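The Towel You Never Think About

At the laundry on Fodor Street in Lendamley, the towels come out of the dryers in the early afternoon and go straight onto a long folding table. Rozália Szalai has stood at that table, or one like it, for 20 years. She picks up a cloth, rubs a corner between her thumb and finger, and puts it on one of two stacks. The left stack goes back to customers. The right stack gets washed again.

"Fabric softener," she says of the right stack. "Somebody used it at home, then sent them to us because they stopped drying anything."

Microfiber and plush cloths have taken over a large part of the household linen closet. People dry dishes with them, wipe down bathrooms, wrap their hair in them, and keep a pile in the garage for the car. They are cheap and light, and when they are new they soak up water very well. Many households also wear them out much faster than they need to, mostly in the wash.

Most microfiber is a blend of polyester and a smaller share of polyamide, which many people know as nylon. In a good cleaning cloth the filaments are split, so each one has edges and gaps where water and dirt can lodge. A plush cloth has longer fibers standing up from the base fabric. That long pile is what makes it feel soft, and it gives the cloth somewhere to put the water. A flat cloth with a short loop is better for scrubbing a sink. The plush kind is better for drying and for anything that scratches.

Fleece looks similar on the shelf and is often sold beside it. It is warm and pleasant to touch, but plain polyester fleece tends to push water around a counter. If the label says only "polyester" and gives no use for the cloth, Szalai suggests trying one before buying a pack.

The pile is also the part that goes first. Heat softens the tips of the fibers, and once they have fused a little they feel scratchy and stop opening up. Softener and dryer sheets leave a coating that does much the same job of keeping water out. Cotton in the same load sheds lint, and the lint catches in the pile and stays there.
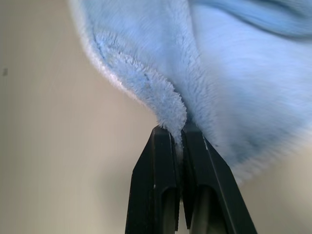
Color matters less than people expect. Pale cloths show stains sooner, but they are easy to check for grease and leftover soap. Dark ones can bleed in their first few washes and should go in alone until the water runs clear. Szalai keeps pale blue for glass and mirrors and yellow for kitchens, a system she started at the Trenum, a small hotel across the river where she ran the linen room before coming to Fodor Street. The hotel had 51 beds and one washing machine that worked.

"You had to know what each cloth had touched," she says. "There wasn't time to smell them."

Her washing routine is short. Shake the cloths out over a trash can or outdoors. Wash them with other synthetics in warm water, using about half the detergent you would put in for cotton. Use a liquid, as powder can stay behind in long pile if it doesn't dissolve. Leave out the softener and the bleach. If they were used with wax or cooking oil, soak them first in warm water with a little dish soap.

For drying, she prefers a line or a rack. Plush cloths dry faster than cotton anyway, and hung over a rail in a warm room they are usually ready by the next morning. If they go in a dryer, the setting should be low, and the drum should be empty of anything cotton. After drying, give each one a hard shake. The pile stands up again and the cloth feels closer to how it did in the store.

Cloths that have already gone stiff can sometimes be saved. Softener residue will often come out after two or three hot soaks with a plain detergent and a long rinse. Heat damage won't. The test at the folding table is a spoonful of water poured on a flat surface. Lay the cloth over it, wait a moment, and lift. If most of the water is still there after a second try, the cloth is ready for the rag bin.

How to fold them is a question with more opinions than you might guess. Commercial laundries fold in thirds so the edges end up inside and the stack stays square. At home it makes little difference, except that a tightly rolled or heavily pressed plush cloth takes longer to fluff out. Szalai stores hers folded once and stacked loosely, never more than 13 high, which is where her shelf ends.

She is less patient with loose fibers. A plush cloth with no hem, or with a cut edge instead of a sewn one, will shed a bit at first, and some people take this as a sign of poor quality. It usually settles after a few washes. Trimming a long strand with scissors is fine. Pulling it can open a run in the backing.

Replacement is a matter of use. A cloth that dries dishes every day might last a year or two. One kept for the good glasses can go on much longer. Brikuneo, the housewares shop next door to the laundry, sells them in packs of 3, and Szalai buys a pack each January for her own kitchen. The old ones move down to the bathroom, then to the floor, then to her brother's garage.

By four o'clock the right-hand stack has gone back into the machine, with half a cup of detergent and nothing else. The customer's note, still pinned to the bag, asks for extra softener. Szalai folds it and puts it in her apron pocket to talk about at pickup.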